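March, quarter to seven in the morning, coffee number two.

Day 4 of the Skekusden trial. I promised Mali I'd keep notes as I went, on the theory that if I wait until the end I will remember only the good parts or only the bad parts, depending on whether lunch was decent.

The offer, for my own later reference: they lend us the hand-held gripper, we do the handling ourselves, the recordings go up to them overnight, and at the end of it they hand back a policy that is supposed to shelve returns on the arm we already have. The starter package is $3,562. For that we get one kit, 60 recorded tasks of our choosing, and "onboarding," a phone call with a man named Uldis Adomaitis who was eating something crunchy. I liked him. He told me flat out that paperbacks were going to be a pain. The brochure says "effortless across all formats," so I'm assuming he and the brochure haven't met.

He was right about the paperbacks. Hardcovers are a dream. You close the trigger, the thing comes up, you set it down, you feel like a competent adult. Paperbacks have opinions. Squeeze one across its width and it bows at you. Squeeze less and it slides, and then you're chasing it across the table toward the cable hole while the counter on the tablet cheerfully keeps running.

I did 38 attempts yesterday before my wrist lodged a complaint. The kit isn't heavy when you pick it up. It gets heavy at the same rate a sleeping cat does. Mali's version of the log has a column for "operator comfort, 1 to 5" and I notice she filled in a 4 for me while I was out getting a sandwich.

Most of the afternoon went to the foreign-language cart, which Postance sent over because we asked for a mix of sizes and they have wanted that cart out of their hallway for ages. I got stuck for a good while on a white Chinese paperback. Mali reads enough to help, and she translated some of the back for me while I stood there clamping it. Somebody saying there's no sun in their sky, it's always night, but not dark, because something stands in for the sun. Not as bright, but enough. And then: I never had a sun, so I'm not afraid of losing it. This is a lot to hear from a book you have by the edges.
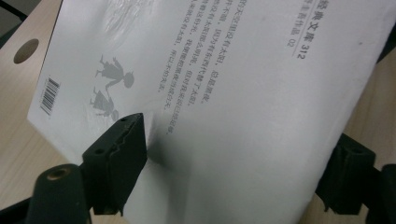
*No. 312 in its series, back cover up. Note the bend.*

Things I'd tell Uldis if he called now, with or without the crunching:

- The fingers hold well. I have no complaint about the grip once it's on.
- The trigger needs a softer middle. At the moment I have "barely" and "firmly" and a rumor of something in between.
- The setup guide skips from step 6 to step 8. I did both of those and then lay awake wondering about 7.
- Shiny covers. I'd like to know whether glare bothers the software, and I'd like a yes or a no. I have asked twice by email and received a link to a webinar.

Mali wants to compare this with the Pētersons quote before we sign anything. Pētersons will come and do all the handling for us, which sounds heavenly until you reach the second page, where the travel charges live. Ustdale went that route last year and their director now says the word "mileage" the way other people say "termites."

My current feeling, subject to change by noon: the kit is good, the service around it is so-so, and the sales page was written by someone who has only ever owned one book, a dictionary. I'd pay for it. I would not pay extra for the "premium insights dashboard," which so far has informed me that I am right-handed.

Plan for today is thin paperbacks in the morning, spiral-bound stuff after lunch if my wrist allows. I'm going to try picking them up closer to the spine end and see if the bowing settles down. Mali is bringing the wrist brace she had from tennis. She has also threatened to take a turn herself, and if she does I am filling in her comfort score.

Need to ask who is returning the cart to Postance. I suspect I know.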